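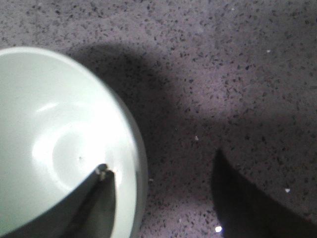

浅薄荷绿色的大圆碗

打印本页 | 电邮给朋友

讲稿备注:小散户怎么看热门概念股(2025年5月1日,Lenimdale 读书投资小组)

(开场,等大家坐好)
大家好,今天我不荐股啊,先说清楚,散场以后也别来问我代码!我就聊聊自己这两年追“概念”的经历,有赚的,亏的更多。

第一只是 Kavero,做餐饮库存软件的。我当时看了篇新闻稿,说订单翻倍,脑子一热就买了2000股。年报呢?没看。后来补看才发现,所谓翻倍,是从很小的基数翻上来的,应收账款倒是长得飞快。(这里停一下,问问有没有人也干过这种事。) 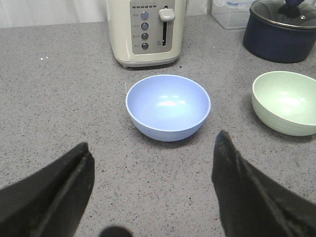
所以我现在买之前先翻三样东西:现金流量表、股本变动、大股东有没有在减持。小公司特别爱增发,你手里的股数没变,占的份额却一年比一年薄。Stustard 就是这样,我拿着300股,一股没卖,公司又发了两轮新股,我那点份额缩得真叫人心疼。

(翻页,讲 Yagi)
Yagi 这只我到现在还留着200股。做自动售货设备,生意挺闷的,论坛上几乎没人聊,分红倒是一直在发。去年7月跌过一阵,我差点割肉,后来把财报从头读了一遍,主业没出什么毛病,就没动。当然啦,以后怎么样我也说不准,你们别照抄。

菊池俊夫(Toshio Kikuchi)上次在群里问,消息面到底要不要看。我的回答是看,但隔一天再下单。新闻稿是公司自己写的,当然挑好听的说。睡一觉,第二天还想买,再去翻公告原文。

仓位这块讲快一点。单只概念股我最多放总资金的百分之五,亏了能照样吃饭睡觉。有人爱设止损,我自己对流动性差的小票不太敢用,价格一跳就穿过去了,成交价能气死人。

(剩时间的话讲一下手续费:我去年来回倒腾,光佣金就交了185块,单子都还留着。)

提问环节先从后排开始,上回后排的朋友都没轮到。下次聊怎么读招股书,请各位自己带一份来,什么行业都行。

打印本页 | 电邮给朋友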